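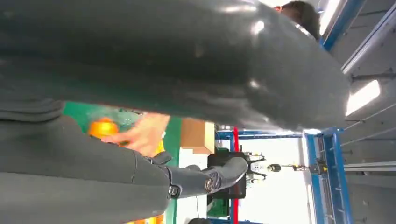

Section 4. Working by hand inside the reach of the gripper

4.1 General rules

This section applies to every cell where a person places or takes objects while the robot hand is powered. It is written for the Trorneck three-finger hand, but the Asadi cells must follow it also. Read section 3 (Guards and stops) first.

Only persons named on the cell list may do hand placing. The list is kept by Nathalie Lachance and is renewed every February.

4.2 Before you reach in

1. Check that the speed selector is in position HAND. In this position the fingers close at the reduced speed and the arm does not travel.
2. Press the emergency stop one time and release it. The lamp on the controller must go out and come back. If it does not come back, go to 4.5.
3. Take off rings, watches and lanyards. Fasten long sleeves at the wrist.
4. Tell the operator aloud that you will enter, and wait for the answer "clear".

Note: A second robot in the same room has its own stop button. Your stop button does not stop it.

4.3 Placing an object

1. Bring your hand in from the side of the table, never between a finger and the palm.
2. Hold the object so that your fingertips stay away from the finger joints. With a ball, hold it from the side or from behind.
3. Put the object down on the table surface and let go. Do not hand it directly to the gripper unless the task sheet allows this.
4. Take your hand back fully – past the edge of the table – and say "out".
5. The operator waits for the word "out" and only then gives the command to close.

Caution: The wrist camera does not protect you. It is used for the task only, and a finger close to the lens can hide a large part of the work area from the operator.

4.4 Boxes and small parts

Keep boxes and parts which are not used in the task at least 600 mm from the palm. If the table is too small for this distance, remove them before step 1 of 4.3.

4.5 If something is not right

Press the emergency stop, leave the cell, and write the fault in the cell book with the time. Do not try to open the fingers by force. Janaka Gazi must sign the entry before the cell is used again.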